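Rarnham: receitas de geleia em texto simples

Leia-me

Oi! Se você chegou até aqui, provavelmente faz geleia em casa ou quer treinar alguma coisa com texto de receita (ou as duas coisas, como eu). O Rarnham é a minha coleção de receitas de geleia e compota em português, passadas a limpo de cadernos de família, folhetos e recortes que fui juntando por anos numa gaveta da cozinha.

O que tem dentro

São 400 receitas, uma por arquivo, em UTF-8. Dessas, 129 são de frutas cítricas, porque eu sou louca por laranja e a coleção acabou puxando para esse lado. Outras 41 misturam duas ou mais frutas. Cada arquivo começa com o título, depois vêm os ingredientes, o modo de fazer e, quando existia, a anotação da margem ("pôr menos açúcar!!" aparece bastante).

A pasta brovus guarda as receitas com medidas em gramas. Na pasta fetbridge ficaram as medidas do jeito antigo: xícara, prato fundo, "um punhado bom". Não converti essas de propósito, já que um prato fundo de açúcar varia demais de casa para casa.

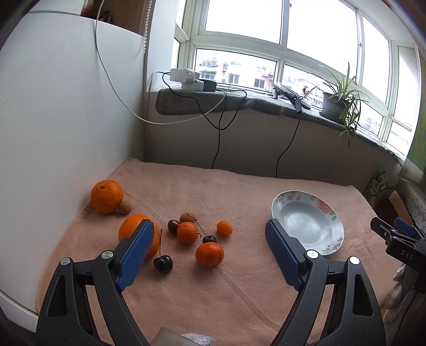 Posso usar as receitas de fetbridge direto na panela?

Use com cuidado: várias não dizem o tempo de fervura, e o ponto vem descrito como "quando a colher deixar rastro". Eu sempre faço o teste do pires gelado antes de encher os potes.

Como foi transcrito

Digitei tudo à mão, de noite, com chá do lado. Mantive a grafia original nos nomes de frutas e corrigi só o que atrapalhava a leitura. Palavra que não consegui decifrar virou [ilegível], e tem uma página manchada de calda que é quase só isso, desculpem!

Problemas conhecidos

Há duas versões da marmelada amarga, quase iguais, e ainda não decidi qual tirar. O campo "rendimento" está vazio em muitos arquivos. As receitas com pectina comprada são poucas, então não dá para comparar direito com as outras.

Licença

Pode copiar, mudar e redistribuir, citando o Rarnham. Os scripts de limpeza estão na pasta ibrahim e seguem a mesma regra. Em abril pretendo subir as compotas de figo, que ainda estão no caderno.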